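July 2024

I have lived in Plondeck for 3 years, and this week I finally tried to cook my grandmother's bean stew. I had avoided it because she never wrote anything down. She only said "enough salt" and "until it smells right" — and how can I measure a smell?

I soaked 50 grams too few beans, so the pot looked poor. I added one more potato, which she would not approve. The stew needs oil at the beginning and again at the end, and in this I was obedient.

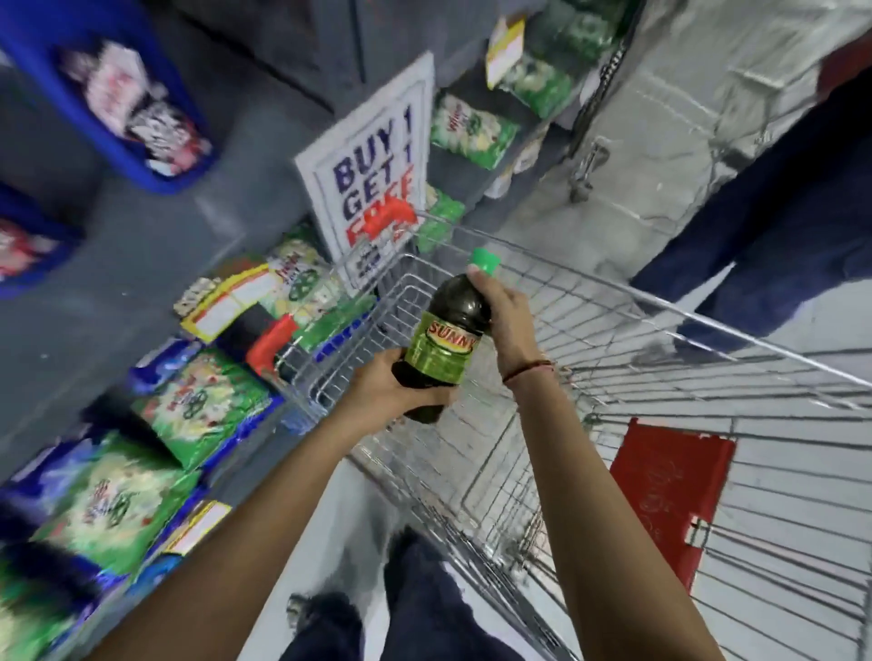 By the evening the kitchen windows were full of steam. I ate two plates standing up, and then I sat down and ate a third one. It was not her stew yet, but it was a cousin of it. In August I will try again, with the smoked pepper from Spanos.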